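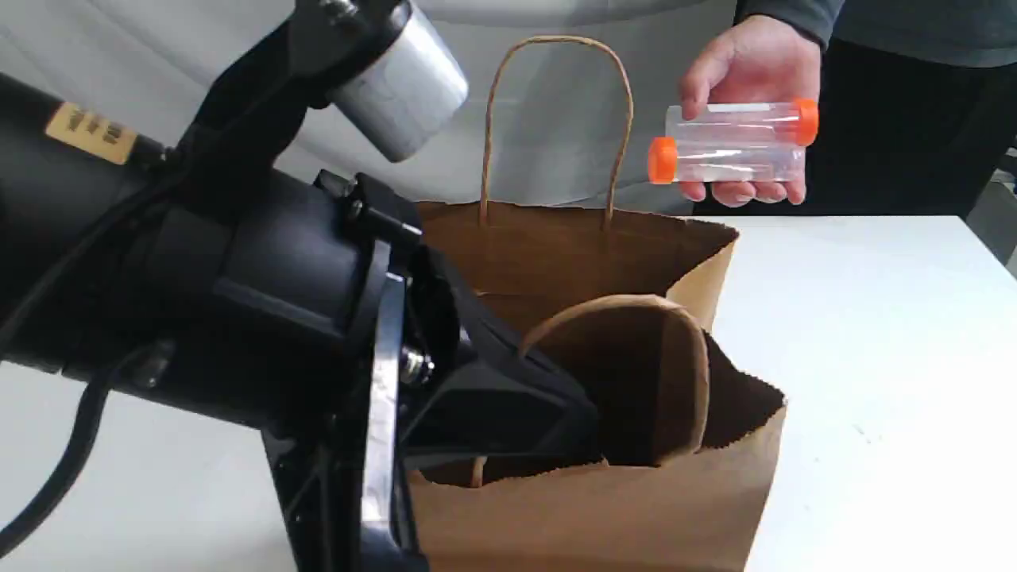

Handover is the week 5 exercise, and it is where most groups discover that picking things up was the easy part. Last week the object sat still and waited for you. This week it comes attached to a person, who has opinions about where to hold it. The tube stays the same for every group: clear plastic, an orange screw cap at each end, which gives your detector two bright ends to find and a see-through middle to ignore. The paper bag is the destination. Its handles fold into the opening whenever they feel like it, and your planner will have to cope.

Marks are out of 18. You need 16 for a distinction, and no, the bag is not worth arguing with for the other two. 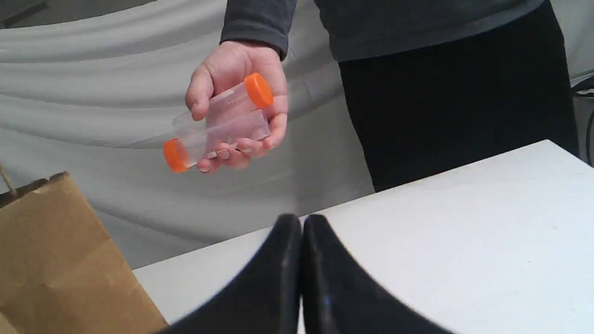
Before you run anything, write down what your group counts as a handover. Does the person let go first, or does the gripper close first? Both answers are fine – having neither is how group Cundetti spent last November in a tug of war. Put your closing threshold in the config file, not in someone's head.

Keep the speed cap at 110 mm/s. Whoever is handing over keeps hold of the stop button in the spare hand.

Write-ups go to Sorcha Cairns by April 15, 2025. Include your failed runs. She finds them more interesting than the good ones, and there are usually more of them.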